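How to Read a Fuel Price Notice Without Throwing It at the Wall
By Latrice Iwasaki
21 March 2018
2 min read | 40 shares

The price of gas changes, a notice goes up, and everyone in Brencombe becomes an economist by lunch. Reading the thing properly takes less time than complaining about it, though you can still do both.

1. Find the effective date. Notices get announced before they apply, and the line at the pump in between is made up of people who skipped this step.

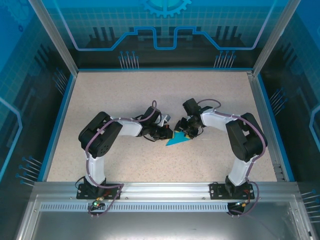
2. Separate the base price from the tax. The base price follows crude oil and shipping. The tax follows whoever needs money. If only the second number moved, you know which office to write to.

3. Work out your own damage. Multiply the change per gallon by what you burn in a month. At 40 gallons and a 9-cent increase, that's $3.60. Annoying, but hardly a reason to drive to Jodport for a cheaper station, which will cost you more than that in gas.

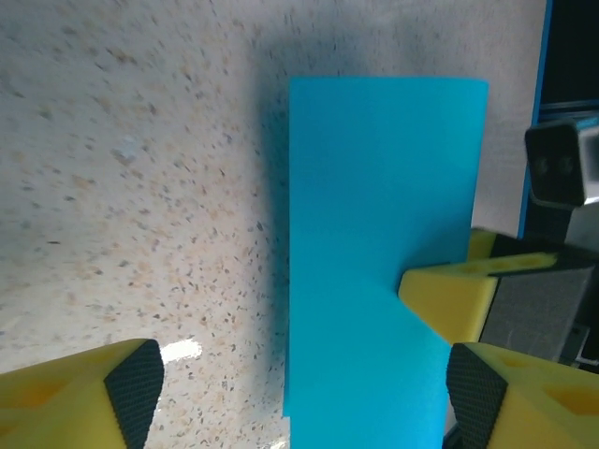 Does a drop in crude mean a cheaper fill-up next week?
Rarely. Stations are still selling what they bought at the old price, and they are much more patient on the way down than on the way up.

4. Check heating oil on its own line. It often moves when gas doesn't. If you have a 500-gallon tank, compare quotes before November, when suppliers suddenly remember how cold you get.

5. Keep the old notice. Two in a drawer will tell you more than any pundit - and they don't interrupt.
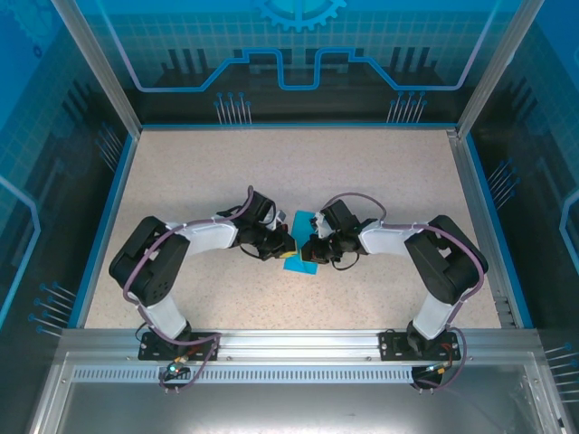 Rosalind Okafor: My delivery bill lists a "regulatory adjustment" under the tax. I called to ask what it was and they read me the words again, slower. Which step is that?

2 comments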